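Notizen zum Vortrag: Was kostet uns der zweite Arbeitsplatz?

Folie 1 – Einstieg
Kurz begrüßen, Dank an Isabelle Petrenko für die Vorarbeit an der Tabelle. Gleich zur Sache: Wir planen das Budget für den zweiten zweiarmigen Platz, und ich freue mich riesig, dass wir endlich über Zahlen reden können!

Folie 2 – Was wir leicht vergessen
Alle schauen zuerst auf die Arme. Verständlich, die sind ja auch toll. Aber Hände, Kabel, Tisch, Hintergrundstoff und Steckbretter stehen in keinem Angebot als eigene Zeile. Bei Benotix nachfragen, ob Ersatzfinger einzeln lieferbar sind (Leszek klärt das bis März). Hier ruhig etwas Zeit lassen, das Bild wirken lassen.

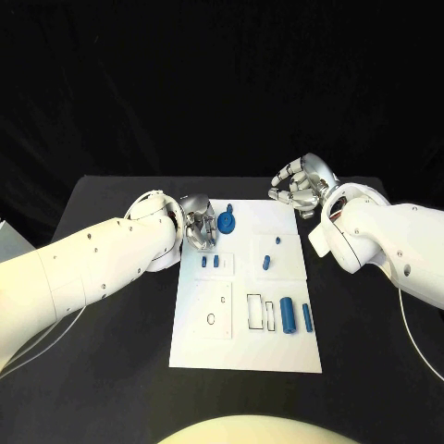
Steckaufgabe mit blauen Teilen, beide Hände am weißen Brett

Folie 3 – Die Zahlen
Ersatzteile: 2196 Euro, eigener Posten, bitte nicht in "Sonstiges" verstecken.
Teilesätze: 4 Stück bestellen. Kleine Stifte verschwinden, das kennt jeder, der mal unter so einem Tisch gelegen hat.
Pro Brett mit Platten rechne ich 200 Euro, Angebot von Rikitden liegt vor. Paquette hat noch nicht geantwortet.

Folie 4 – Kaufen oder mieten?
Meine Meinung: Arme mieten, Hände kaufen. An den Händen wollen wir selbst schrauben dürfen – das macht übrigens auch am meisten Spaß. Marlene Fraser sieht es umgekehrt, sie soll bitte zwei Minuten dazu bekommen.

Folie 5 – Was ich heute brauche
Ein Ja zum Ersatzteilposten. Eine Person, die den Stellplatz ausmisst. Fragen zur Wartung an Fiona Pringle weitergeben, sie hat den Vertragsentwurf dabei.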